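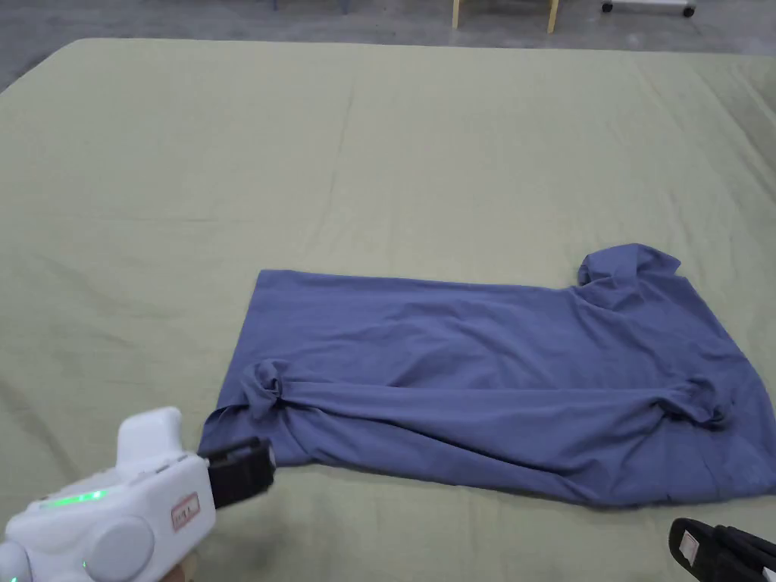 A reader asks me if the hill climb at Stinham is still on in May, because she heard the road was closed. Yes, it is on. The road opened again last month.

The entry list has 122 cars now. Six of them are in the class under 1000 cc, and I will cheer for these.

Team Trekico brings two cars and one spare engine. Pruna is not coming this year, sadly.

Practice starts at 8 a.m. Please park at the lower field and walk up.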